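Week 5: Do product claims mean anything?

Treat "up to" with suspicion. A maker who promises "up to 50% faster" has promised nothing, as zero also fits. Ask: faster than what, and who timed it?

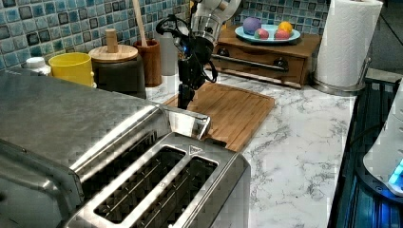 Fig. 2. A steel toaster with two long slots, on a marble worktop.

The Prondo leaflet quotes 137 happy buyers. We are never told how many were asked, or who chose them. I would not trust it.

For seminar: bring one claim from a leaflet at home and rewrite it so that it could be proved wrong.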